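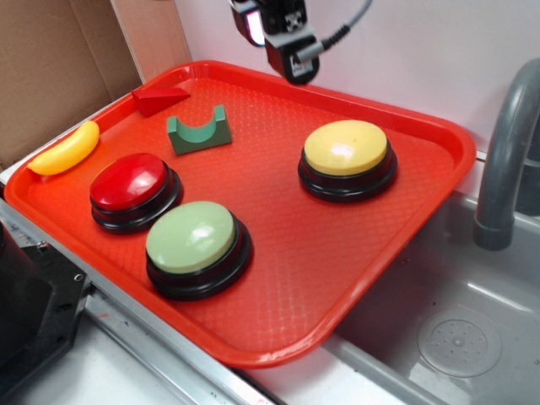

Three buttons, a banana and two blocks on the red-orange tray, with the gripper up over the back edge.

Gallery: the Preka practice kit on my counter

I've had the Preka kit since May and people keep asking me for pictures, so I finally made a page. If you missed my earlier post, it's a set of props for anybody teaching an arm to press, pick and place at home. I paid 635 for the full bundle (the arm is separate, and so is the gripper!) and it lives next to my sink, which my sister Manee Kaewkla finds very funny.

The buttons are the reason I bought it. You get red, green and yellow caps on black ribbed bases, much the same size and shape, so color is really the only thing to go by. I love that for "press the yellow one" jobs. The glossy caps do pick up glare, and I'd pay a bit extra for a matte set.

The tray has a raised rim and a diamond texture all over. I was going to swap it for a plain one, then Ravindran Unnithan talked me out of it, and I'm glad – three weeks in I've grown fond of the thing. Easy to wipe down, too.

Of the toys, the yellow banana gets the most use at my place. The red wedge is my least favorite to plan a grasp for, and the green block with the half-round cutout is the one I'd buy again on its own.

Things I'd change: the printed task cards stop at 33, and a lot of those are the same job with the colors swapped. Shipping was 50, ouch. Support has been lovely though, and Princess Baluyot over there answered me the same evening.

I'm putting the Urnon add-on pack on my list next. Questions go in the comments, I read them all!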